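Birkett BK-20 hand-held gripper -- finger pad kit and setup notes 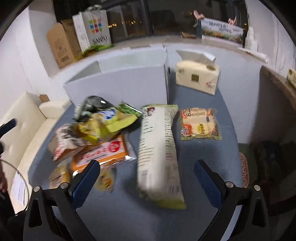 BK-20 over a table of mixed snack packs. Dark blue textured pads, silver screw heads on both arms.

Replacement pads for the BK-20 hand-held. Sold as a pair, left and right. Part no. 281. In stock at Foltent, ships from Plolemdale.

What's in the bag
2 finger pads, dark blue, textured
4 screws
1 hex key
Wipe card

Fits: BK-20 only. Not the older Plurnness fingers, hole spacing is different. Please check before ordering, we get a lot of these back.

When to change
Every 500 hours of handling, sooner on film and foil packs. Look for shiny patches on the texture, lifting at the corners, or a pad that has crept sideways. One worn pad = change both. A new one against an old one pulls the bag over to one side.

Fitting
Gripper off, fingers open. Base screws out first, then the top ones. Old pad peels away, scrape off any glue that stays behind. Wipe the arm, let it dry. Press new pad on and hold for 60 seconds. Screws back in by hand, then a quarter turn with the key -- no more, the threads in the arm are soft. Close fingers slowly and check that the pads meet flat. If they toe in, loosen the base screws and nudge.

Leave it 20 minutes before you pick anything heavy.

Cleaning
Damp cloth, end of each shift. Crumbs and sugar get in the texture so use a soft brush. No solvent, no alchohol, it takes the grip off. Dont soak.

Try-out after fitting
Use what you normally pick. Long soft bags first, grab in the middle, then flat clear trays, then small wrapped stuff. Pack slides? Check the pads for grease before you touch the screws.

Returns
Unopened only. Screws are also sold loose, see spares list.

Page updated Tue 22 November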